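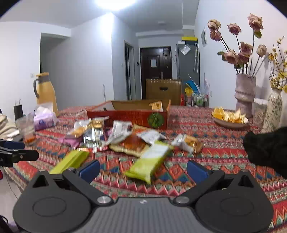 3.2 Shared snacks and the slow disappearance of the pile

I came to this part of the study sideways. My plan for the Nultdale households was to write about meals, and I had a whole coding sheet ready for who cooked, who sat where and who got up to fetch the salt. Then I went back through my November notes and found that people had spent far more of their time near food that wasn't a meal at all. They were picking. Somebody would walk past the table, take a wrapped cake, stand there eating it and carry on with the phone call. So I threw out most of the coding sheet (sorry, Gebremedhin Derese, who helped me draft it) and started over with what I call the pile.

A pile, for my purposes, is any group of individually wrapped foods left out on a shared surface for anyone in the home to take from. Bowls of fruit don't count, and neither does a cupboard, however often it gets raided. I logged 2214 separate takings across 69 homes, where a taking means one person removing one packet, whether or not they ate it on the spot. Two kids splitting a biscuit is one taking. A grandfather pocketing three is three, and yes, I had a grandfather like that.

Figure 1. Packaged snacks on a patterned tablecloth, with an open red box behind them and a brown plate of orange peels and yellow chips to the right.

The thing I like about the table in Figure 1 is how much of the sorting question it raises in one go. There is a box, it's open, and there is a small yellow packet in it, while plenty of other packets are out on the cloth. Is the box part of the pile? I went back and forth on this for weeks! In the end I counted boxes as part of the pile whenever the flaps were open and the inside could be reached without moving anything else, and I coded them separately so that a reader who disagrees can pull them out again. The general pattern in section 3.4 holds either way, though it gets a bit weaker for the smaller homes.

Then there's the plate. Peels turned up next to wrapped food so often that I gave them their own code, "leavings," along with empty wrappers and crumbs. I had expected leavings to put people off. My guess was that a plate with peels on it would read as finished, somebody else's, leave it alone. The Gredik street homes went the other way, and takings were more frequent in the hour after leavings appeared. I don't want to lean on that too hard. A plate in use may simply mean that people are home and hungry, and I can't separate the two with the notes I have.

Flowers and vases gave me a smaller headache. On a good many tables the decorations and the food share the same surface, and I had to decide if the vases marked out a boundary. I asked people about it, and mostly they looked at me kindly and said the flowers were just there. One woman in the Casier building did tell me she keeps her vases at the back so that "the front is for eating," and after that I started noting which side of the table the food was on. That column is only filled in for the later visits, so I report it in the appendix and leave it out of the models.

A word on wrappers. I recorded whether the food could be seen through or on the packaging, because Sulemana's earlier work on office kitchens treats visible food as the main driver of grazing. My coding here was rough: clear window or a picture of the food, yes; plain foil or a plain color, no. I recoded 200 takings from scratch after a gap and changed my mind on 5 of them, all cases where a packet had been lying face down.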